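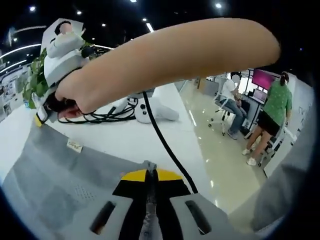 *Hand on the white device, potted plant at the left of the table.*

**5/5/18**

Right, the stolen bikes. I've put off writing this up all week and if I don't do it now I'll be guessing at half of it by the time it gets to court, so it's going in the book in whatever order it comes out of my head.

Background for anyone picking this up cold: the police recovered a load of bicycles from a lock-up behind the old Tralar warehouse, and a good few of them had the frame numbers ground off. Two came to us to begin with, item KV/A and item KV/B. Both are adult frames, both have been resprayed in that horrible thick matt black, and both have a nasty flat patch under the bottom bracket where somebody has gone at the number with what looks to me like an angle grinder. The man charged with handling them says he bought the lot in good faith and never turned one upside down. Not my department! All I'm asked is whether there was a number there, and if so can I read it.

Gizella Sárközi is the officer in the case and she has been very patient with me on the phone. She wants a statement well before the hearing in June, and she'd especially like the number on A, because there's a customer of Pandey (the bike shop by the station) who swears it's hers and has the receipt with the frame number written on the back. Gizella offered to read me that number over the phone and I stopped her before she got to the first digit. I don't want it. If I know what I'm looking for I'll see it, same as anybody would. It's in a sealed envelope in Gyula's drawer and he is under orders not to hum it.

### Item A (steel)

Magnet sticks, so steel. Good news, steel is the friendly one.

Signed it out, checked the seal against the form, all fine. Photographed the area as received before I touched anything, then again with the ruler in. Took the paint back with stripper on cotton swabs and stayed well away from the scraper, tempting as it was. The paint goes over the ground patch as well as the rest of the shell, so the grinding came before the respray. Gizella was pleased with that when I told her, and I've put it in the draft, but only in those words. I can't say how long before, and I'm not going to be talked into it by anybody's barrister.

Then polishing. I went up through the papers a grade at a time, wiping down in between, turning the direction each time so I could see when the last lot of scratches had gone. Finished on the 3000. I know Gyula thinks that's overdoing it, and he may well be right for steel, but the deeper grinder marks were running nearly the same way as the uprights of the characters would, and I didn't fancy arguing later about whether a stroke was a stroke or a scratch. One gouge on the left is too deep to take out without going through whatever is left of the deformed metal underneath, so I left it. Note for the statement: **gouge left in place, on purpose.**

Tried the magnetic powder first as it doesn't eat anything. Got a hint of something, two or three upright smudges that came and went depending on where I stood, and nothing I'd put my name to. Photographed it anyway. Cleaned off, degreased, on to the etch.

The etch was the usual copper chloride and acid mix, from the new Kimix bottle. I hadn't opened that batch before so I ran it on the practice plate first (the one we stamped and filed down ourselves) and it brought our own number up nicely, so I was happy to use it. Batch number is on the worksheet. Swabbed on, gently, same direction, wiped off, looked, swabbed again. And then you get that lovely moment when it just starts to drift up out of the metal like breath on a window. I've been doing this for years and I still call people over to look at it.

Characters came up from the right-hand end first. The last few are clear as you like. The middle is fair. The second character from the left sits right under the gouge and I'd call it a B or an 8 and would not go further than that. The very first one was only there briefly, while the surface was still wet, and I read it as a K. I've got it in one photograph and not in the next.

My reading went on the worksheet, signed, and then I covered it over and got Gyula Veres to do his own from the item and the photographs with me out of the room. He agreed all the way along except that first character, which he has down as "K, or possibly X". So that's what goes in the report. We don't split the difference, we write down both and say so.

Only after both sheets were signed did we open the envelope. I'm not going to write the number in here, it's in the case file where it belongs, but I went and put the kettle on in a very good mood.

### Item B (aluminium)

Oh dear. Magnet doesn't stick, so the steel method is out, and whoever did this one leaned on the grinder a good deal harder. The shell is visibly dished. I had a sinking feeling before I'd even got the paint off.

Same start: seal checked, photographs, stripper, swabs. Paint over grinding again, same as A. I polished more lightly as there was so little to spare. Then the caustic, weak, with long waits in between, because aluminium goes black and smutty on you in no time and then you spend ages cleaning it off and wondering whether you've just wiped away the evidence.

First go, nothing. Second go, a sort of grey shadow in the shape of a box, and I think that's only heat from the grinder. Third go, possibly a curve at the right-hand end. It could be a 3, could be a 5, could be me wanting it to be something. I stopped there and wrote "no characters recovered", and I'm content with that. I rinsed it, dried it and oiled it, and if someone wants to send it to a bigger lab there's still metal to work on.

I did ring Gizella straight away about B so she wasn't left hoping. She took it well. She says that one has a child seat bracket with a repair sticker on it from Pandey, half scraped off, and she's going to ask the shop whether their job book goes back far enough. Could be a better route than anything I can do with a swab. I hadn't paid the sticker any attention, to my shame! It's photographed now, and I've noted that I left it alone. If she wants it lifted she'll have to put in a separate request, as that's documents work and the glue needs somebody who knows about glue.

### Things that went wrong, for the record

I knocked the lamp during the second round on A and had to set the angle again. Photographs after that point have the light coming from slightly lower. It doesn't change the reading but a sharp-eyed defence expert will spot that the shadows are different, and I'd sooner it was in the notes already.

The label on the inner bag for B had the letter written over, someone had started an A and made it a B. Gizella confirms it was her and has sent me an email saying so, printed and stuck in the file. The outer bag is fine.

I ran out of the small swabs halfway through and used the bigger ones cut down. Ordered 300, which ought to keep us going, though that's what I said last time.

Also, the clock on the old camera is still on winter time, so every photograph of A is an hour out. I've put a line about it on the worksheet and fixed the clock before starting B. Please, whoever has it next, check it!

### What I can and can't say

Gyula asked me to write this part out properly as he's got his first court appearance coming up and wants to see how I word things.

I can say there was a stamped number on A and that it was ground off and then painted over. I can give my reading of it, with the two doubtful characters marked as doubtful. I can say his reading was made separately. On B I can say the area where you'd expect a number has been ground and painted, and that I recovered nothing. I can't say a number was ever there on B, however obvious it feels.

I can't say who did it, or what with (I do *think* an angle grinder, but all I can support is "a powered abrasive tool or similar"). I can't say the same person did both. They do look alike to me, and I've kept that out of the statement because looking alike to me isn't a comparison. If they want one they can send the grinder from the lock-up, if there was one. Gizella is checking the search list.

### Still to do

- Draft statement to Gyula for checking, then signed copy to Gizella
- Print the A photographs at full size, including the bad ones
- Both frames back in their bags, new seals, seal numbers on the form
- Ask Kimix whether the new batch has a proper expiry date, the bottle only gives a month and it's smudged
- Refile the practice plate, it's in my coat pocket
- Ring the Kiro road property store about collection. They shut for lunch and don't pick up, so try early

More frames may be on their way from the same lock-up. Gizella says it depends on what the prosecutor wants to run with. I've told her steel ones first, please.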